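Towable Tubes and Inflatable Docks: Frequently Asked Questions

Questions we get most often at Varico about renting, buying and looking after towable tubes and inflatable swim docks on Lake Mandmont. If yours isn't covered, call the shop or stop by the counter.

How many people can ride a towable at once?

It depends on the model, and the number is printed next to the valve. Our one-rider tubes are for one rider, even if that rider is small. The Diltesell deck tube carries up to 3. Going over the number makes the tube plow through the water instead of riding on top of it, and it puts a lot more strain on the rope.

What size boat do I need?

Most of our tubes pull fine behind an 18-foot runabout. For the Diltesell with a full load you'll want a boat with a proper tow point, either a ski eye on the transom or a tow tower rated for tubes. Some towers are rated for wakeboards only. Check your owner's manual before you clip anything to one, and never tow from a cleat.

How fast should we go?

Slower than you think. With young kids, keep it to a gentle plane and skip the sharp turns. Adults can go a little faster, but 18 miles per hour is the most we allow on rental tubes. The tube swings wide when you turn and moves faster than the boat does, so leave plenty of room from docks, shore and other boats.

Do I need a spotter?

Yes. You need a driver and a second person facing back toward the riders the whole time. Agree on hand signals before you leave the dock: thumb up for faster, thumb down for slower, flat hand across the neck for stop.

Are life jackets included with a rental?

Yes, in all sizes. Every rider wears one, including strong swimmers. You can bring your own if it fits and isn't torn. Belt-style inflatable jackets aren't allowed on tubes.

How do I know when the tube has enough air?

The cover should be smooth with no wrinkles, and if an adult kneels on it their knee should sink in only slightly. Most people underinflate. A soft tube folds in the middle, drags and wears out along the seams. Use a high-volume pump, electric if you can. Gas station compressors push air too hard and can split a bladder.

Air expands in the sun. If the tube is going to sit on a hot dock over lunch, let a little out first and top it off before you go back out.

What is the difference between a tube and a swim dock?

A tube is made to be pulled. A swim dock is made to stay put. Our inflatable dock, the Valdebenito, is a flat platform that you tie to an anchor or a mooring ball. It's good for sunbathing, for climbing out of the water between swims and for kids to jump from, as long as the water underneath is deep enough. Don't tow it with people on it — the rings along the sides are for anchor lines only.

How do I anchor the dock?

Use two lines, one at each end, so it doesn't spin in the wind. A sand-filled anchor bag is enough for a calm cove. If you're leaving the dock out past 7 in the evening, bring it in to shore or tie it close to your own pier. Wind on Mandmont usually picks up after dark.

Can I patch a leak myself?

Small punctures, yes. Find the leak by brushing soapy water over the surface and looking for bubbles. Let the air out, clean the spot with rubbing alcohol and let it dry completely. Cut a patch with rounded corners, glue both sides and press it flat under something heavy overnight. Leaks on a seam or at the base of a valve should come to the shop. 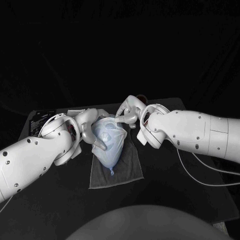 One renter wrote to us that her patch held all of June and then lifted at one corner, and she asked whether she had to start over. She did. Glue won't stick well to old glue, so peel the patch off, clean the area down to bare vinyl and put on a larger one.

How should I store everything for the winter?

Rinse with fresh water, wipe down with mild dish soap and rinse again. Open every valve. Take the bladder out of the cover if yours comes apart, and dry them separately. Fold loosely and store indoors, off the floor and away from mice. Mildew spots come out with diluted white vinegar if you catch them early.

What does it cost?

A tube rental with rope and life jackets is $19 an hour. The Valdebenito dock sells for $189 with the two lines and a repair kit. Anchors are sold separately. We don't rent the docks.

What if the weather turns?

If there's lightning or the lake patrol closes the water, bring the gear back and we'll refund the hours you didn't use. Light rain doesn't count. If you're unsure about the wind, call before you drive over and we'll tell you what it looks like from the ramp.

Can I return a tube I bought?

Unused and in the original packaging, yes, with a receipt. Once it has been in the water we can only exchange it for a fault in the seams or valves.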